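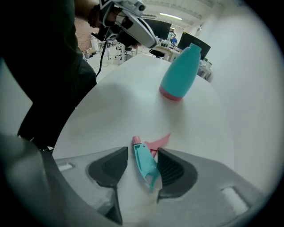 Diapositiva 1. El cabezal del pulverizador, entre las dos almohadillas; el frasco, sin tapa, de pie en la mesa.

Notas del orador. Comparativa de pinzas de mano, sesión del viernes

Buenas tardes. Vengo a contar lo que hemos probado con dos juegos de almohadillas para las pinzas de mano: el de Kustton y el de Trusutura. El cuerpo de la pinza es el mismo en los dos casos. Cambian solo los dedos.

(Dejar la diapositiva 1 mientras entra la gente. No leer la leyenda.)

La tarea es montar y desmontar un frasco pulverizador. El cabezal es turquesa, con la boquilla y el gatillo rosas, y el frasco va del mismo turquesa con la base rosa. Elegimos este objeto por el gatillo: sobresale por un lado y obliga a decidir por dónde se coge. Si se agarra mal, la rosca llega torcida al cuello.

Se trabaja con dos pinzas, una en cada mano. Para montar, una sujeta el frasco y la otra trae el cabezal. Quien haya hecho esto en casa con los dedos sabe que se gira sin pensar. Con la pinza hay que soltar, volver a coger y seguir girando, y ahí es donde se pierde el tiempo.

Diapositiva 2. Protocolo

100 repeticiones por juego de almohadillas. Misma mesa, misma posición de salida del frasco. El cabezal empieza tumbado. Una repetición es válida si el cabezal queda roscado y el frasco se puede levantar por él. Si cae al suelo, se anota como fallo y se empieza otra.

Participaron 4 operadores. Cada uno hizo la misma cantidad de repeticiones con cada juego y cambiamos el orden entre ellos para que el cansancio no cayera siempre del mismo lado.

Diapositiva 3. Resultados

Kustton: 7 fallos. Trusutura: 6. Con estos números no se puede decir que una sea mejor que la otra, y pido que no se cite así en el informe de Drostow.

La diferencia está en el tipo de fallo. Con Kustton el cabezal se escurre hacia abajo al apretar. Con Trusutura aguanta, pero gira entre las almohadillas cuando la rosca ofrece resistencia, y el operador no siempre se da cuenta.

(Pausa. Suelen preguntar por la fuerza de cierre. No la medimos; la mano del operador la regula y no llevaba sensor.)

Diapositiva 4. Controlador

Las grabaciones se pasaron después al controlador Stockdale, en el brazo. Aquí solo tengo impresiones. El acercamiento sale bien con los dos juegos. El primer giro también. El recambio de agarre es lo que falla: el brazo suelta demasiado pronto y el cabezal se ladea.

Creo que es un problema de vista. La cámara va en la pinza y, con el cabezal cogido, el cabezal tapa la rosca. Una segunda vista desde la otra pinza ayudaría, pero hay que sincronizarlas mejor de lo que lo hacemos ahora.

Diapositiva 5. Lo que queda por hacer

Repetir con el frasco lleno. Hasta ahora todo se ha hecho vacío y se vuelca con poco.
Probar un cabezal sin gatillo.
Marcar en las grabaciones el momento de cada recambio de agarre.
Revisar el desgaste de las almohadillas de Kustton. Las cambiamos una vez a mitad de las pruebas y debería constar en la tabla.

El proyecto Drostow cierra la compra de almohadillas en diciembre. Mi propuesta es pedir unas pocas de cada juego y esperar a los datos con el frasco lleno.

(Preguntas. Si sobra tiempo, poner el vídeo de los giros a velocidad normal, sin sonido.)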